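# Rules for Working Near Robot Arms

A robot arm is a machine with joints, a bit like your shoulder, elbow and wrist. At the end of the arm there is usually a tool. The tool might be a gripper, which opens and closes to pick things up.

Robot arms do useful jobs. They put small parts into boards, pack boxes and move things that are too heavy for people. They can also hurt someone who is standing in the wrong place. An arm does what its program tells it to do. If the program says "swing left" and your head is on the left, the arm may swing left anyway.

That is why there are rules.

## Who makes the rules?

Some rules are called standards. A standard is a written agreement about how to do something safely or well. Engineers, factory workers and safety experts meet and argue about the wording, sometimes for years. When they agree, the standard is printed and companies in many countries can follow it.

Other rules belong to one workplace. At Druvetden, a workshop that builds small electric parts, Rhona Kerr writes the rules for the robot room. Her list hangs beside the door. Everyone who goes in has to read it first, even visitors who have been before.

## Rule 1: Know how far the arm can reach

Every arm has a reach. That is the farthest point its tool can touch. The space inside that reach belongs to the robot while it is switched on.

At Druvetden the edge of this space is marked on the floor with yellow tape. You stand outside the tape. Your bag stays outside the tape too.

Try this at home. Stand still and stretch out one arm. Turn in a full circle without moving your feet. Now pick up a ruler and do it again. Your reach got bigger because you added a tool. The same thing happens with a robot, so the tape has to be moved when the tool is changed.

## Rule 2: Know where the stop button is

Robot rooms have emergency stop buttons. They are red, they are large, and they sit on a yellow background so that you can find them quickly. When you push one, the machine stops. It stays stopped until a trained person checks the area and resets it.

You do not need permission to push the button if someone is in danger. Magnus MacLeish, who trains new workers, tells them to push first and explain afterward.

## Rule 3: Slow down when people are close

Some robots are built to work near people. They have sensors that can feel a bump or notice someone coming. These robots still have a speed limit. In the Druvetden room, people have to stay 3 feet away even when the arm is moving at its slow speed.

A robot that can feel a bump is not safe with every tool. A soft gripper and a sharp blade are very different things to be bumped by. The safety check has to look at the arm, the tool and whatever the tool is holding.

## Rule 4: Try it on a computer first

Before a new program runs on a real arm, many teams run it in a simulation. A simulation is a computer model of the arms, the table and the parts. If two arms crash in a simulation, no metal gets bent and no one gets hurt. You fix the program and start again.
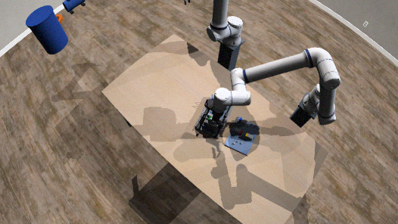 Two arms that share one table need extra care. Each one has to stay out of the other's way. Woo-jin Yang plans this kind of work, and he gives each arm its own zone. If both arms need the same spot, they take turns. One waits in its parking position until the other has moved clear.

A simulation does not catch everything. In real life a cable can snag or a part can be dropped. So the first run on the real machine is done slowly, with a person watching and a hand near the stop button. Woo-jin asks for up to 5 slow runs before the arm goes to full speed.

## Rule 5: Switch it off before you fix it

Sometimes a part gets stuck. The arm may look as if it has finished, but it could be waiting for a signal. Reaching in to help is one of the most dangerous things a worker can do.

The worker turns the power off, puts a lock on the switch and keeps the key. If two people are working on the robot, there are two locks. The power cannot come back on until both locks are gone.

## Words to know

**Gripper:** a tool that holds things.

**Reach:** how far the arm and its tool can go.

**Simulation:** a computer model used for testing.

**Standard:** a written agreement about how to do something.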